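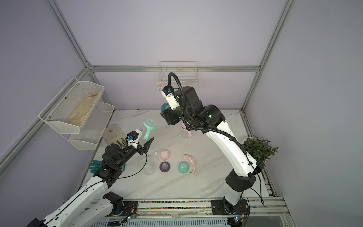

Bottle parts on the marble-pattern top, one bottle still on its side.

Zullska bottle parts set – README

Pictures and notes of baby bottles in pieces. Covers sorting the parts, matching them up and putting the bottles back together. Put together by Piyumi Karunaratne at Brollgate. Last edit Fri 29 May.

What's in it
3,502 pictures, 268 sessions. One notes file per session, plain text. 196 sessions have the part list filled in, the rest are coming, sorry.

Part names
Please stick to these, the old notes were a mess.
body – the clear bottle itself
ring – screws on, holds the nipple
nipple – clear, log it apart from the ring even if the two are together
cap – rounded, goes over the top
handle – curved, pink or mint green in the picture up top
straw weight – small and white, easy to miss agianst the white top

Colour goes before the part: "purple ring", "pink cap". Teal is teal, not green. Mint is its own colour. Handles and caps don't have to match, so don't guess one from the other.

Not parts
Rubber gloves, brush, storage box, wire baskets, towel, plant. List under "other" if you like. Gloves are the exception – always log them, the teal ones get mixed up with the teal bottle bits in searches.

Known problems
- Clear on white marble pattern is hard going. Outlines of clear bodies are a bit rough.
- Notes from October use "collar" for both ring and handle. Half fixed.
- Roy folder has two sessions with the same name. Use the later one.
- Nipple inside ring sometimes logged as one part, let me know if you spot any.

Files
Split into zips of 2,000 pictures, so the second one is smaller. Flitura copy is the same minus the notes.

Corrections to Piyumi, session name in the subject line pls.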